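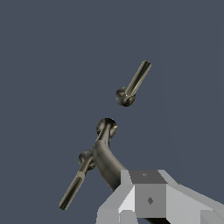

About Litau

Litau is a small research company. We study how a robot can learn to handle and join parts in simulation, before any real part is touched. Our group started as a side project at Nastach, a maker of fixtures, where Otis Mercado was responsible for the assembly cells. He was tired of writing a new program each time a customer changed the shape of a part. We are now 20 people, and Otis leads the research side.

Our method is called Brorel. We describe each part only by its simple pieces – shafts, balls, bends – and by the places where it may be held. The simulator then gives the gripper a part in a slightly wrong pose, and the controller must learn to bring it to the goal pose anyway. We do not draw floors, walls or nice surfaces, as the controller never receives the picture. It receives positions and contact forces, and it must decide from these.

In our main study we trained with 2,000 part shapes and kept 500 others aside for testing. On the shapes kept aside, the controller placed the part correctly in almost all trials when the error in the grasp was below 5 degrees. With bigger errors the result was clearly worse, especially for curved parts, which can turn inside the jaws. We published both results, and the second one decided what we are working on today.

The present project is named Escobar. Its question is whether the controller can notice that a part has turned and correct its hold without putting the part down. We have first results in simulation only, and we will not give a number until the tests on hardware are complete.

We work with manufacturers who can share part drawings, and we take students for stays of one semester. Please write to us in English or Spanish.

Recent from Litau
Brorel: notes on choosing contact parameters
Why curved parts are difficult to hold
Student stays: how to apply
Escobar project, report for March

Last updated: May 2019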